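Rust spots on wire dish rack, can I save it?
Asked by Zirwood, in Kitchen and Cleaning

Hello. I have a metal dish rack from Flamen, I bought it in March. Now there are small orange spots on the bottom wires, where they cross. I wash it every Sunday with dish soap, but the spots come back. Is it safe to put plates on it? I do not want to throw away a rack after so short time.

Halina Kalinowski
8 people found this helpful
The spots are usually only on the surface. Make a paste from baking soda and a little water, leave it on the spots for 33 minutes (I set my oven timer), then rub with an old toothbrush. Rinse and dry with a towel, also under the rim. If the coating is broken, the rust will return, and then you can only slow it down. I would not put cutlery directly on rusty wires.

Piątek
just buy plastic

Citer
2 people found this helpful
I agree with Halina, but for me white vinegar worked better. Please do not leave it overnight, I did this once and the wires became dull. It also helps to take the rack off the tray at night, so that the air can come from below. Mine is a plain wire one with rounded corners, and I dry it standing on its side. 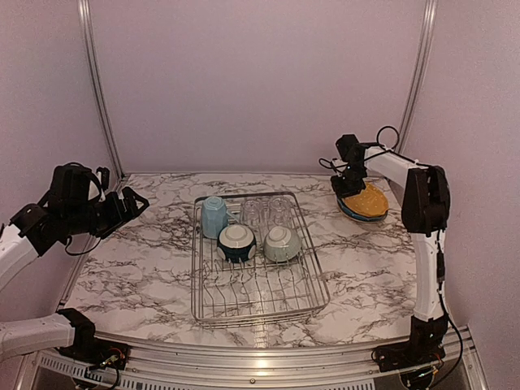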